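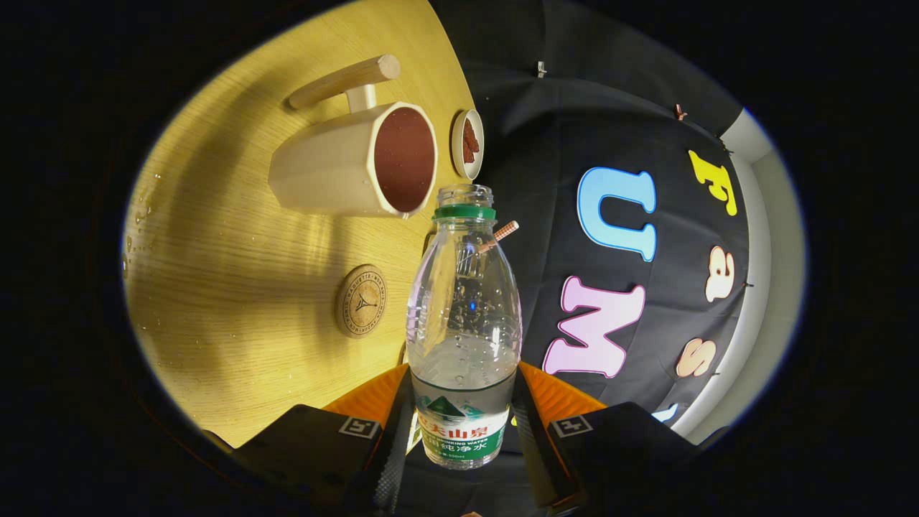 A bottle of drinking water with a striped straw, and a beige ceramic mug on a round table.

Search news Enter keyword Go

Brondville reading room to lend mugs, stop selling bottled water

BRONDVILLE, March 2018 - The public reading room on Stemaritz Street will stop selling bottled water at its front counter and start lending ceramic mugs to visitors who want a drink while they read.

The change was approved by the library board after a trial that began in October. Visitors in the trial could borrow a mug at the counter, fill it at the tap by the coat racks and return it to a tray on the way out.

Osamu Fukuda, the library's director, said the room bought 4000 bottles of water last year and that many were left on the tables with water still in them.

"People take a few sips, go home, and we pour the rest down the sink," Fukuda said. "The caps end up under the radiators."

The library owns 1096 books printed before 1900, and drinks will still be banned at the two desks where those are read. At all other tables, open mugs will be allowed. Visitors may also bring their own bottles of any kind, with or without a straw. Paper cups will no longer be handed out.

The mugs come from Noboru Nakajima, a potter who trained in Nagano and now has a studio behind the old Rovico warehouse. He made 12 for the trial, two of which were broken, and has been asked for 16 more. Nakajima said he settled on a heavy base after watching people set drinks down without looking.

"A tall bottle goes over when you turn a page of the newspaper," he said. "A mug mostly stays put."

Board members disagreed over whether to ask for a deposit. A proposal for a two-dollar charge failed by one vote. Mugs will be lent on a library card, the same way headphones are now, and visitors without a card can leave their name at the counter.

Used mugs will be washed in the staff kitchen, where a small dishwasher was put in over the winter. The board set aside money for replacements but did not give an amount.

Bottles already in stock will be sold until they run out. The snack shelf beside the counter is not affected. The board will look at the mug lending again in the fall, along with a request from the children's room for smaller cups with handles.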